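Setting Up a Self-Serve Coffee Station for a Small Office or Meeting Room

Revised 12th March by Paula Crăciun

This page covers the layout, brewing, stocking and cleaning of a self-serve coffee station built around one batch brewer. It assumes a room with a grounded outlet and access to a sink on the same floor. It doesn't cover espresso machines or plumbed-in equipment.

1. Location

Use a table or counter at least 60 inches long. Shorter surfaces work for a single airpot, but people reaching for milk will block people filling cups. Place the station against a wall and away from the door.

Check the rating plate on the brewer before choosing an outlet. A brewer drawing 800 watts can share a circuit with lamps and laptop chargers. It should not share one with a microwave or a space heater. Do not use an extension cord. If the cord doesn't reach, move the table.

2. Order of items

Arrange the station in the order people use it, running left to right:

Cups
Airpot, regular
Airpot, decaf
Hot water
Tea bags
Milk and creamer
Sugar and sweetener
Stirrers
Trash

Keep the trash can on the floor at the far end. A trash can in the middle of the line stops the flow, and a small countertop bin fills up too quickly to be useful.

Put the brewer itself on a separate surface if one is available. The Brallero and Valla offices both keep theirs on a cart behind the station, which lets someone start a second batch while the first is being served.

3. Water and coffee

Use cold, filtered water. Weigh the coffee. For a standard batch of 1.8 liters, 106 grams of medium-ground coffee gives a cup that most people will drink black or with milk. Adjust in steps of 5 grams and write the final number on a card taped inside the cabinet door.

Procedure for one batch:

Rinse the airpot with hot water and drain it.
Seat the paper filter so that the walls stand straight.
Add the coffee and shake the basket level.
Fill the reservoir to the line.
Start the brewer and wait for the basket to stop dripping.
Swirl the airpot once before closing it. The first part of the brew is stronger than the last and settles at the bottom.

Label the airpot with the brew time. Discard coffee after two hours.

4. Milk

Fresh milk goes in an insulated pitcher, filled halfway and replaced at each break. Write the fill time on a strip of tape on the handle. Do not top up a pitcher that has been standing out. Empty it, wash it and start again. Label any non-dairy milk by type, including oat and nut milks, and give each its own pitcher.

Single-serve creamers that don't need refrigeration are the simpler choice for rooms without a refrigerator.

5. Dry supplies

Store opened sleeves of cups with the open end folded under. Keep the day's supply on the table and the rest in a closed cabinet. Gwilym Parri's stock sheet for the Howlader building lists each item with a reorder level, and the person who opens the last full package places the order. That rule works better than a weekly check.

Flat wooden stirrers are easiest to take one at a time from an upright container that is tall enough to support them and short enough to leave the tips exposed. A tumbler does the job. Square up the ends before loading, and handle them by the lower half. Fill loosely. A tightly filled container gives up several stirrers at each pull. 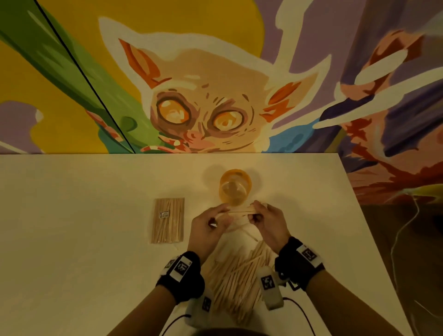

Can used stirrers go in the compost with the coffee grounds?

Plain, uncoated wood is accepted by many compost programs, but the rules vary by hauler. Ask for the written list of accepted items before putting up a sign.

6. End of day

Unplug the brewer and let it cool.
Empty the basket and wash it with dish soap.
Fill the airpots with hot water and a dose of airpot cleaner, let them stand for the time on the label, and rinse until there is no odor.
Wipe the table from the cup end to the trash end.
Discard any open milk.
Leave the airpot lids off overnight.

Descale the brewer every 9 weeks in hard water areas. Run two full tanks of plain water through it afterward and discard both.

Corrections to this page go to Thilini Fakir at the Gukley front desk.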